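2023-11-29

Trenenlow exhibits, second batch. Bench 3, with Jomar Dagdag countersigning.

Received from the court store at 09:40: one sealed carton, seal intact, label matches the sheet. Inside were the two cord lengths (TR/14 and TR/15), the padlock from the Florkach Lane garage (TR/19) and the paper bag of fibre tapings. The bag had a small tear at one corner, on the fold. It doesn't reach the inner bag. I noted it on the sheet, Jomar initialled it, and I rang the store so it's in their book as well.

Reason for the re-examination, in case anyone picks this up cold: the defendant pleaded guilty to the killing but disputes that he planned it. The sentencing hearing is in February. The prosecution says both pieces of cord were cut from one hank bought beforehand, and the defence says TR/15 was lying in the garage already. We have been asked two things only – were TR/14 and TR/15 once joined, and was the padlock forced or opened with its key. Please don't stray into anything else in the report. The last one came back with queries because the background section had opinions in it.

Cord first. Both are three-strand twisted, the same lay, the same off-white. TR/14 measures 617 mm relaxed, TR/15 measures 202 mm. Measured three times each on the steel rule and the readings agreed to the millimetre, which surprised me for twisted cord. Under the low-power microscope the cut end of TR/14 marked A is clean across two strands and ragged on the third. End B of TR/15 has the same pattern, clean, clean, ragged. The other two ends are frayed and useless for comparison.

I laid end A against end B and turned one until the strands lined up. The ragged strand meets the ragged strand. There is a short gap where fibres are missing, and I can't say whether they were lost at the cut or since. Jomar did the same separately without seeing my notes and got the same orientation. We then tried A against the frayed end of TR/15 as a check and got nothing worth writing down.
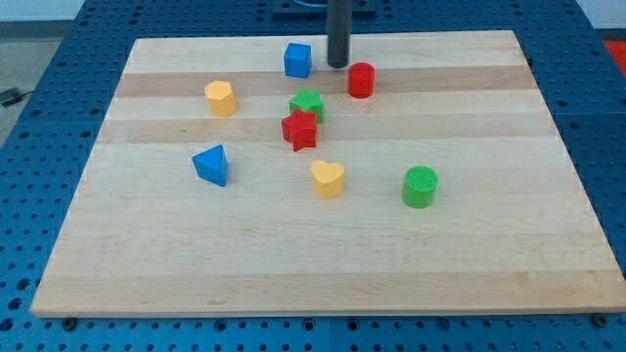 Wording for the report: "the findings give strong support for the view that the two were once one length". I would not go higher than that. The cord is sold widely, and I've no figure for how often a two-clean-one-ragged cut turns up by chance. To get a rough idea I started a set of test cuts on control cord from the Layug stock, using the same type of knife. The plan is 100 cuts, half under tension and half slack. Got through the slack ones before lunch. Slack cuts mostly leave all three strands ragged. The tension ones are for tomorrow, and the blade needs changing before starting – it was dragging by the end.

Padlock next. A Drasteritz lock, shackle type, five pins. Photographed before touching, then opened with the key supplied (TR/20). It turns freely. Shackle notch has ordinary wear and no bright metal. No spreading of the body and no marks round the keyway beyond what a key makes. Took a silicone cast of the notch and looked at it at the same magnification as the cord. Nothing there that I would call a tool mark.

I haven't taken the cylinder apart. Picking can leave scratches on the pins that don't show from outside, so "no sign of force" is as far as I can go today. Stripping it is destructive in a small way, and the defence expert has the right to see it whole first. Email sent to the case officer asking for agreement in writing. Until that comes, the lock stays as it is, resealed under my number.

Fibre tapings not opened. They aren't part of the request. I've asked why they were sent.

Things to put right:

The balance on bench 3 reads 1,000 g heavy with the lid off and settles when it's closed. Not used for this case. Tag is on it, please leave the tag.

The exhibit sheet still has the old address for the court store. Jomar has the new template.

Microscope images are saved under the case number, in the cord and lock folders. The scale bar is missing from the first two cord images, so I retook them and kept the originals with a note.

Everything resealed and back in the cabinet by 16:15. Key returned to the hook, book signed by both of us. Next entry will be the tension cuts.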